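**Arkton upholstery cloth, light gray (Monti seating range)**

Woven cover fabric for seat cushions, ottomans and bench pads. Sold by the running yard or as a ready-cut cover set. The weave mixes lighter and darker gray threads, so the surface reads as an even light gray across a room and as a fine speckle up close.

## Specification

| Item | Value |
|---|---|
| Weight | 315 g per square meter |
| Roll width | 4 ft 6 in |
| Minimum cut | 4 yd |
| Lead time, cover sets | 14 working days |
| Backing | None |

## Fitting

The cloth follows a rounded front edge without darts if the foam radius is kept generous. On tight corners, ease the fullness to the underside before stapling. Run the warp front to back. Cut all panels for one piece of furniture from the same roll; shade may vary slightly between rolls.

## Care

Vacuum with a soft brush. Blot spills with a plain white cloth and cool water. Do not leave damp towels or strongly dyed laundry on the seat, as reds in particular can transfer to pale fabric. Do not use bleach.

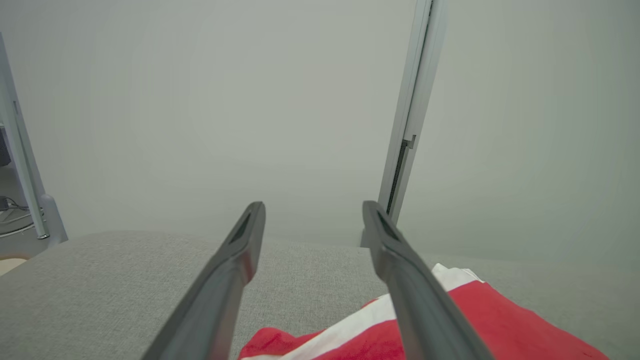 *Light gray woven cover with rounded front edge; red and white cloth on top.*

## Ordering

Stocked at Trirkstead. Swatches are free on request. For cover sets, send the cushion length, depth and height, and mark which edge faces front. Trade accounts: Modupe Omoregie, upholstery desk.

Data sheet revised Nov 15, 2022.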